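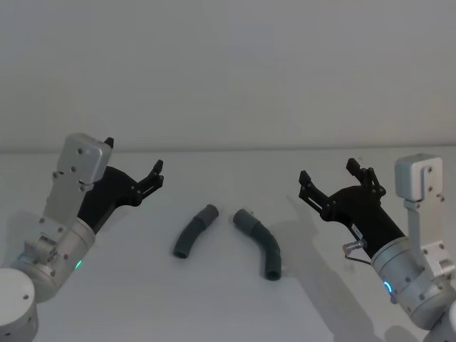 Troubleshooting log: story order scrambled in the fairy tale collection
By Juniper Ridgeway
Last updated: October, 4:40 p.m.

Okay, starting this log because I've now explained the problem to three different people and told it slightly differently each time. I look after the text for the Petance collection, the fairy tale e-book we put out for school libraries. It has 40 stories and 271 pages if you print it, and until the last export it behaved beautifully.

What's wrong: in the new build, "The Goose Girl" stops in the middle of the horse's speech at the gate and carries straight on into the last third of "Donkeyskin". No break, no heading, nothing. A Grade 4 teacher wrote in because her class thought the princess had changed her name and run off in a donkey's hide, and they were quite happy with that, but she wasn't. The missing end of "The Goose Girl" is sitting after "The Six Swans", where it makes no sense at all.

Tried so far:

1. Re-exported from the master file using Handex, same settings as last time. Same result, same spot, right down to the comma.

2. Opened the e-book on my old tablet and on the library's reader (thanks to Lyle Baptiste for letting me hog it over lunch). Both show the jump, so it isn't the reading app.

3. Checked the master by eye. All the stories are whole and in the right order there! That was a relief, I'll admit – I had a bad ten minutes wondering if I'd pasted the thing together wrong back in the spring.

4. Took out the footnotes, in case the long one about goose-herding had upset something. No change. Put them back. 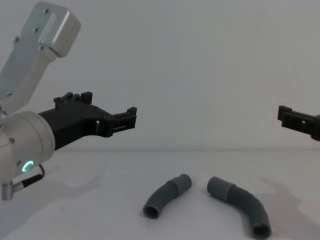

5. Exported "The Goose Girl" all by itself. Came out perfect, start to finish, horse and all. So whatever is going on only happens when the stories travel together.

6. Sent the whole bundle to Ingvar Damgaard, who did the original translations from the Danish and German and knows these texts better than I know my own phone number. He spotted something I'd read past a dozen times. Two stories have the same internal label. Both "The Goose Girl" and "Donkeyskin" are tagged "princess-disguised", which was my doing, from the days when I labelled everything by theme and thought I was being clever. There are an awful lot of disguised princesses in this book.

Reply from Jalen Thibodeaux at Handex support, pasted in so I don't lose it:

"Hi Juniper, duplicate labels will do this. The older version let them through and used page order. The new one matches the parts by label and takes whichever it finds first. Give each story its own label, clear the saved table of contents, and export again. Please tell me if the swans still have an extra ending."

So I went through and relabelled the lot by title, which took most of the afternoon and a fair bit of tea. I found one more pair while I was in there. "The Twelve Brothers" and "The Six Swans" were both "siblings-birds", and I suspect that's how the stray ending got over to the swans in the first place, though Jalen hasn't confirmed it. If you've ever tried to come up with short, sensible labels for stories where half the cast get turned into poultry, you have my sympathy.
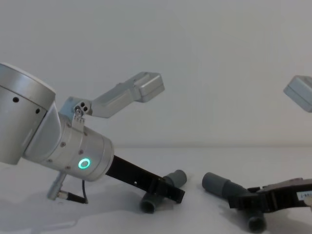
Cleared the saved contents after that and ran the export again. "The Goose Girl" now ends with the wedding and "Donkeyskin" starts where it should. I've read 33 of the stories through on the tablet and they're all in one piece. The rest are for tomorrow morning, when my eyes have recovered.

Still open:

- The drop capital at the start of "Rapunzel" has gone a funny grey colour. Was it always? Rosalind Whitlock has the proofs, I've asked her to check.
- The teacher needs a fresh copy. I've promised her one as soon as the last stories are read.
- Jalen wants the old file for testing. Sent, 2 attachments, waiting to hear back.

Leaving the ticket open until Rosalind gets back to me about the capital.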